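Household Tips: Keeping Court Papers and Physical Exhibits at Home

By Aurelia Koller
Updated 2026-05-22

A witness or party in a court case often ends up holding original material for months before anyone asks for it. Letters, diaries, phone printouts, a coat, a broken lock. The tips below cover storage and handling in an ordinary house. They don't cover what must be disclosed or when. Ask the lawyer or the court office about that before moving anything.

Paper

Use plain acid-free folders and one archive box with a lid. Don't punch holes in originals, and don't laminate them. Metal paper clips rust in a damp cupboard; plastic ones are adequate if they are not left on for years.

Remove nothing that was attached when the paper reached you. A stapled receipt stays stapled, and an envelope stays with its letter, since the postmark may matter more than the contents. Sticky notes leave residue, so write comments on a separate sheet and keep it in a different folder. Comments addressed to your lawyer should be kept well away from the exhibits.

Thermal receipts fade fast near a stove, a radiator or a sunny window. Photocopy them on the day you file them, both sides, and keep the original in the dark. Do not store them in soft PVC sleeves.

Cloth and objects

Don't wash, brush, iron or repair anything. Clothing goes into a paper bag, folded once at the top and taped, with a sheet of clean paper between layers. Plastic traps moisture and encourages mold. If a garment is damp when you bag it, tell whoever collects it and say so on the label.

Small hard objects go in a cardboard box, padded with paper. Tools and locks should not be oiled. Handle everything with clean disposable gloves and change them between items.

Labels

Write the label before the item goes in. A workable label has the date, the place it was found, the name of the person who packed it, and a serial number. Vinzenz Frei, who packed the material from a burglary at his workshop in Vuststead, numbered his bags after sealing them and had to open 2 of them again. Both openings had to be explained later in his written statement.

Use a ballpoint on paper labels. Felt tip bleeds, and pencil rubs off.

The log

Keep a bound notebook – loose sheets can be added or lost – and enter every movement. Date, time, item number, who took it, who returned it. Cross out errors with a single line and initial them. Correction fluid should not go anywhere near the book.

Johanna Berchtold kept a log of 255 entries during a boundary dispute in Flendcombe. Her advice is to leave no blank lines, and to write up the entry before sitting down to anything else.

Where to put the box

A high shelf in a bedroom closet is usually the driest place in the house. Avoid the attic, the garage, and any cupboard under a sink. Relative humidity of 40 percent is a reasonable target, and a cheap dial gauge will show drift from one week to the next.

Do the sorting on a table with good overhead light, one item at a time, with drinks kept in another room.
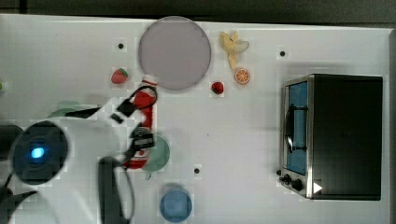
When an item has been looked at, return it to its folder before taking out the next. Two open folders side by side are the usual source of a misfiled page.

Phones and printouts

Leave the phone as it is. No factory reset, no clearing of old threads, and turn off any setting that deletes messages automatically. Screenshots should show the date and the sender. Print them at full size, one per page, and write the page number at the bottom right.

A long thread is easier to check if the numbering runs straight through. Andri Kälin's printout ran to 3722 messages, and he restarted the count for each month, which left a dozen different pages marked 1.

On the day

Carry only what was requested. Take the notebook, a spare pen and a printed list of contents. Ask for a signed receipt for each item handed over, and copy its details into the log that evening.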